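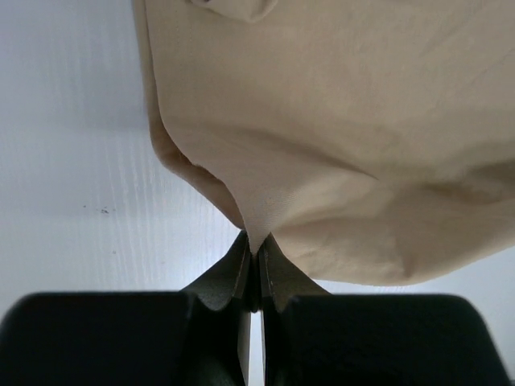
How do you fold a big piece of plain cloth neatly when you're on your own?

Find one corner before you do anything else, pinch it, and let the rest hang while you run your other hand along the edge to the next corner. Bring the two together, lay the thing on a bed or a table, and do all the remaining folds flat. Folding in mid-air is for people with longer arms than mine.

That is the whole of the advice, and you're free to go. The rest is about how I came to be giving it.

Beige is the trouble. Anything with a stripe or a pattern tells you which way up it is and which side you're looking at. Beige cloth tells you nothing. I have several large pieces of the stuff, bought over the years under the impression that I was a calm person with a calm house, and they live in the airing cupboard in a heap that slides out to meet me when I open the door. There are two dust covers, a tablecloth, a throw and something I believe to be a curtain lining. Same colour, near enough. In the heap they might as well be one enormous animal.

My usual method was to grab the nearest fold and pull. You get a sort of neck of cloth in your fist, with creases fanning out from it in every direction and a great saggy belly of fabric underneath, and you stand there feeling that progress has been made. Then you shake it, and the belly moves somewhere else. I once kept this up with a dust cover for most of a radio play. At the end I had a shape like a badly risen loaf, and I put it back in the cupboard and leaned on the door.

The person who put me right was Ea Fogh, who used to live downstairs and who folds a sheet as if she were closing an envelope. She watched me wrestle the throw one afternoon in June and asked, quite kindly, what I was holding. I said the throw. She said no, which bit of it. I looked. I was holding the middle.

This had honestly never struck me as information. I thought cloth was cloth and you got hold of it where you could. Ea made me put it down and start again. You lift any bit of edge you can see, she said, and you follow the edge, hand over hand, until it turns. When it turns you've got a corner, and you don't let go of it for anything, including the telephone.

The edge is easy enough to find if it's a proper hem. You can feel the double thickness even when the colour is no help to you. Mine has gone a bit fuzzy on the tablecloth, where the seam has been through the wash more often than it was built for, and the fuzz is quite useful in its way. I go by touch and look out of the window. What will fool you is a rolled fold, which looks exactly like an edge, runs along in a convincing line for a foot or two and then opens out into more cloth. I have followed one of those the full width of the bed before noticing.

Once you have two corners on the same side, tuck one into the other so they sit together like a hand in a glove, and let the whole lot hang from that hand. Give it one shake. One. If you shake it like a wet dog you lose the second corner and you're back to the loaf. Then lay it down, pat it smooth, and fold in half and in half again towards yourself until it fits the shelf. I have a Kelmont shelf unit in there, which is narrower than any folded item recommended by anybody, so I finish with a third fold the other way and a bit of swearing.

I did buy a gadget, naturally. It was called the Denex, a plastic folding board with flaps, and it was meant for shirts. I reasoned that a tablecloth was a large shirt. It took me 30 minutes to produce a parcel with one crisp side and five sides that looked slept in. The board is now under a plant.

I've also been told that ironing first makes everything simpler. I'm sure it does. I ironed the tablecloth for a birthday once, got a lovely flat third of it done, and watched the ironed third crumple gently onto the floor while I did the next one. The guests got pudding in bowls on their knees that year for other reasons, so it never went on the table anyway.

Storage is the part where I'm still weak. Ea rolls hers round a cardboard tube, which saves the creases but needs a tube, and a place to keep something the length of a tube. I tried keeping each piece in its own pillowcase, and that was a great success until I wanted a pillowcase. At the moment I write what each thing is on a scrap of paper and safety-pin it to the top corner. Dust cover, sofa. Dust cover, chair. The lining still says "curtain?" and has done since the spring.

One more thing, for anyone with the same heap. Don't pull out the whole lot and vow to do it in one go. I did that on a Sunday and had to sleep under it. Take the top one, do that, put it back on the shelf, shut the door and have your tea. I've got the throw and both dust covers done on this system and they have stayed folded for almost 6 weeks, mostly through not being used. The tablecloth is next. It's on the bed now, and I've got a corner, or possibly a rolled bit.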